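The Ablation

By September the lab at Dullcombe had 2,816 recordings of people putting a soap bar into a dish, and a policy called Guthrie that could not put a soap bar into a dish.

I was second author. The first author had gone to Trurance for three times the money and still sent notes on the draft, mostly about commas.

The method was simple enough to fit on a grant application. A person holds a gripper in each hand and does a chore. The grippers record where they go and what they see. You feed all of it to Guthrie overnight, and in the morning Guthrie does the chore, or waves at it. Our claim was that the hesitations mattered. Everyone else trimmed them out, all those moments when a hand stops in the air and thinks better of it. We left them in, and we said this made for a more careful robot.

Reviewer 2 wanted to know how we could tell careful from slow.

It was a fair question, and I hated it. So on a Sunday I went in to collect the set we should have collected in the first place: same table, same objects, no dithering. I put on the playlist I use for decisive behavior. I told myself I was a person who knew where the soap went.
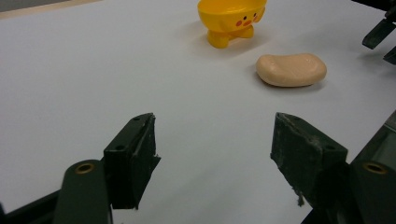
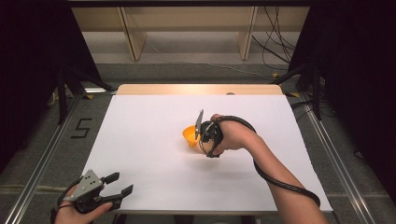 White board, both grippers, Sunday session.

I recorded 214 demonstrations before my wrists gave out. Then I plotted the hand speeds against the old set, expecting two tidy humps, and got one. I had hesitated exactly as much as everybody else. I had hesitated over the bowl, which I had picked up a thousand times. In one episode I stopped for 3 full seconds with the jaws open, and I remember what I was thinking about, and it was whether to call my sister.

I trained on it anyway. Guthrie ran until four in the morning on the Vurico cluster, where we were allowed the hours that paying customers didn't want. I slept under my coat and woke up to a finished checkpoint and a stiff neck.

The arm went out over the table. It came down toward the soap, stopped a little short, and hung there. I knew that pause. I could have hummed the song that went with it. Then it closed on the bar, carried it across and set it in the dish, and went back up to its start position while I stood there with my hand over the stop button.

It did this eleven times out of twenty. The old policy, same morning, same table, did nine.

I wrote to the first author that we had a result, possibly, with error bars you could park a truck in. The answer came back before lunch. Under "Limitations," second line — was that supposed to be a semicolon?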